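# Chapter 3: Putting Soft Things Away

Chapter 2 dealt with objects that keep their shape. A mug, a book or a wooden block takes up the same amount of space wherever you put it, so storing it is mostly a matter of finding a gap of the right size. Soft goods behave differently. A stuffed toy can be pressed into a space much smaller than itself, and it will push back for as long as it stays there. Its arms, tail and ears catch on the edge of the container. It rolls. If it's left under heavy things for a season, it may come out with a flat side.

This chapter uses plush toys to teach the basic steps of sorting and storing soft goods. The same steps work for hats, slippers, small cushions and winter gloves. Plush toys were chosen because most homes have a few, because they come in awkward shapes, and because they are hard to damage while you are learning.

## What you will learn

By the end of the chapter you should be able to:

- clear and set up a surface for sorting
- judge whether a container suits the things going into it
- load a fabric bin so that it stands up and can be carried
- choose between an open bin, a lidded box and a bag
- write a label that another person can use

**Words used in this chapter:** *footprint, fill line, nesting, carrying handle, soft load, overflow*

## 3.1 The sorting surface

Sorting goes faster on a table than on the floor. You can see everything at one height, you don't have to kneel, and the toys stay cleaner. A round table works as well as a square one, though you should keep toys away from the rim, where they tend to roll off. Wipe the surface first and let it dry. A pale tabletop has one advantage, which is that loose thread, crumbs and bits of stuffing show up on it right away.

Lay the toys out so that no toy is completely covered by another. Put them down in whatever position they settle into. A long toy with a tail will usually lie on its side, and there is no need to prop it up. Look at each one for open seams, loose eyes and stains. A toy with an open seam goes to the mending pile before anything else is done with it, as loose stuffing will spread through the whole container.

Check the tag as well. The sewn-in tag on a plush toy normally gives the washing instructions and the filling. Leave it on. Many people cut tags off for looks and then have no way of knowing whether the toy can go in a machine.

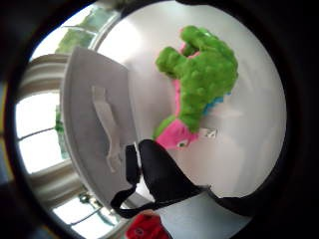
Once the toys have been checked, sort them by size and not by color or kind. Color sorting looks pleasant on the table but is no help with packing. Two piles are enough for most homes: toys longer than your forearm and toys shorter than it. If you have a very large toy, set it apart. It probably belongs on a chair or a bed and shouldn't be forced into a bin at all.

## 3.2 The footprint of a soft toy

The *footprint* of an object is the area it covers when it rests on a flat surface. For a hard object the footprint depends only on which side is down. For a soft toy it also depends on how the limbs are folded.

Take a toy dinosaur with a long tail and a row of spikes. Stretched out, it may reach across a good part of a small table. With the tail bent up along the belly, the same toy might cover half as much. A rounded toy with short limbs has nearly the same footprint however you place it. Rounded toys are the simplest to pack for this reason, and long toys need some thought.

In a class exercise run at the Bakar community workshop in December, students packed a bin twice. The first time, they put toys in as they came to hand. The second time, they laid the longest toys in first, folded along the bottom, and used the rounded ones to fill the space on top. The second method left enough room for one more small toy and kept the sides of the bin straight.

## 3.3 Choosing a container

Three kinds of container are common for soft goods.

**Open fabric bins** are light and have no hard corners. Most have cutout handles, which a small child can grip. They are suited to things used every day. Their weak point is the wall. When a fabric bin is overfilled the sides bulge, the handles pull out of line, and the bin no longer fits its shelf.

**Lidded plastic boxes** keep out dust and can be stacked. They are suited to things put away for months. Anything slightly damp will stay damp inside one, so the contents must be fully dry.

**Drawstring bags** take any shape and can hang from a hook. They are cheap, but finding one toy usually means emptying the bag.

Before buying, measure the shelf and not only the bin. The Mikier two-handle bin used in the worked examples is 46 centimeters long and weighs 800 grams empty. The smaller Edance bin weighs 400 grams and is easier for children under six. Either will do for the exercises, and so will any bin you already own. 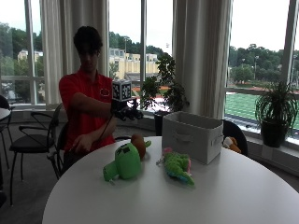
**Should the largest toy always go at the bottom of the bin?**

It should in most cases, because a large toy spreads its weight and gives the smaller ones a level place to rest. The exception is a large toy that is used every day. Put that one on top, or leave it out of the bin, so the rest don't have to be moved each time.

## 3.4 Loading the bin

Work through these steps in order.

1. Stand the empty bin on the table with one handle facing you. Push out the corners with your hand.
2. Pick up the longest toy by the body. Lifting by a tail or an ear strains the seam.
3. Fold the tail and limbs inward and lay the toy along the longest wall.
4. Add the remaining long toys in the same direction.
5. Set rounded toys in the spaces, with any hard parts, such as plastic eyes, facing inward.
6. Stop at the *fill line*, a hand's width below the rim.
7. Lift the bin by both handles. If a toy is pressing against either handle opening, move it.

Toys left on the table after step 6 are the *overflow*. Don't press them in. Start a second bin, or go back and ask which toys could be kept somewhere else.

## 3.5 Labels

A label should name what is in the container in words that everyone in the home uses. "Soft toys, small" is a good label. "Miscellaneous" is a poor one. For young children, add a simple drawing. Tie the label to a handle with string, or pin it below the rim on the outside. Glue doesn't hold well on fabric.

The Szczepańska method, covered fully in Chapter 5, adds the month of packing to every label. For bins in daily use this is optional.

## Before you go on

Gather some soft things of different shapes and one open container. Pack the container quickly, with no plan, and note how many items fit below the fill line. Empty it and pack it again using the steps in 3.4. Write down which item you moved most often and where it ended up. You will need these notes for the first activity in Section 3.6, where the same items are packed into a lidded box.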